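How to Fold a Sweatshirt So It Stays Folded

I have been folding laundry for more years than I care to add up, and for most of that time my sweaters and sweatshirts came out of the drawer looking like they had been slept in. If yours do too, pull up a basket and we'll go through it together. You'll want a flat surface, and I'm very fond of the bed for this, partly for the room and partly for my poor back!

Start with the front facing down and the neckline pointing away from you. Smooth it from the middle out with your palms, and take your time over the cuffs and the bottom band, where knits like to bunch up.

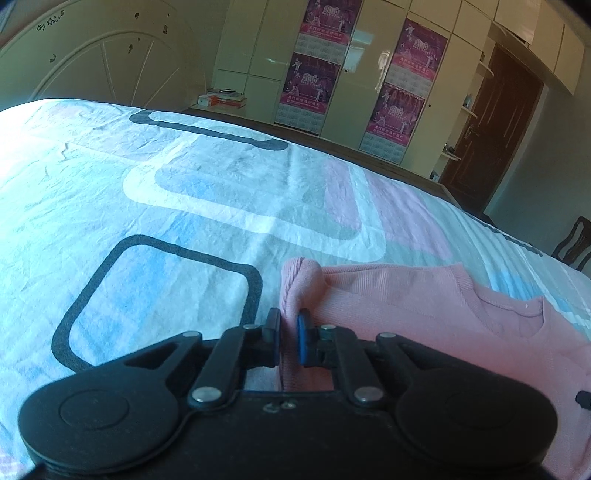

Next, bring one side in toward the middle, a little past the edge of the neckline, and lay the sleeve straight down along the body. Do the same on the other side. You should have a long, tidy strip, and 13 inches wide is plenty for most dressers (my old Tretlow drawers are on the narrow side, so I go a bit smaller).

Now fold the bottom up to just below the collar, and then fold the whole thing in half again. Stand it on its edge in the drawer, like a book on a shelf. I can fit 7 in a row this way, and I can see every one of them without digging.

Thick hoodies are a little different. Fold the hood down flat over the back before you do anything else.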